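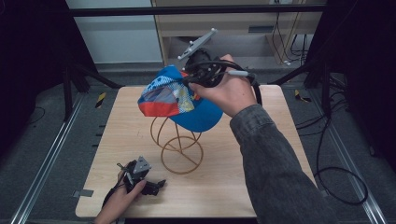 Photo: Gallmont blog, July

I have worn a cap most days for 18 years, and until this summer I had never washed one properly. They went in the machine with the towels, came out with a bent peak, and I bought another.

In July I decided to do it by hand. I had seven caps to get through, mostly from Durar, who still put a cotton band inside. The band is where the trouble is. Sweat and sun cream build up in it and go yellow, and ordinary washing powder does very little.

Fill a basin with cool water and a small squeeze of washing-up liquid. Work the band with an old toothbrush, inside first, then leave the cap to soak for an hour. Rinse until the water runs clear. Don't wring it. Press it in a towel and put it on something round to dry, out of the sun. A mixing bowl does the job.

Older caps need more care. If the peak has cardboard in it, don't soak it at all — wipe it with a damp cloth and leave it there. I ruined a good one from Lallico that way.
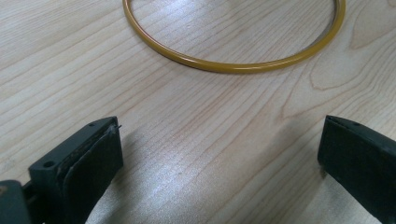 Munro wrote in after my last post to say that bicarbonate of soda works better on the band than soap does, mixed to a paste and left on overnight. I tried it on two caps. It shifted the yellow on the white one, but it left a chalky mark on the navy that took three rinses to get out. I would keep it for pale colours.

The wool ones are next. I'm putting those off until the weather turns, as they take days to dry and the spare room is full of washing already.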